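Panels and Switchgear – Our Gallery

Apr 15, 2018

We love a good cabinet door! The Badley switch room is full of them, with lamps glowing, chunky handles and meters ticking over – a real treat if you like tidy controls. 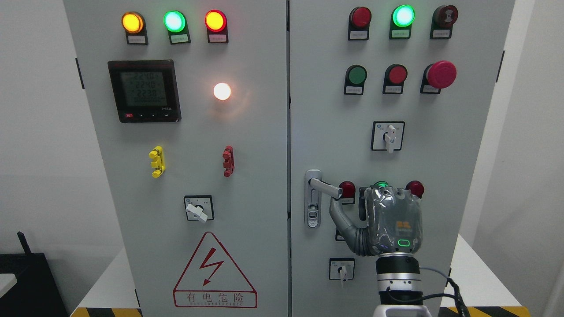 What is a pilot light for? It shows the state of a circuit at a glance, so you can read a panel from across the room.

Amber, green and red in one row – our favorite lineup. And that bright yellow latch!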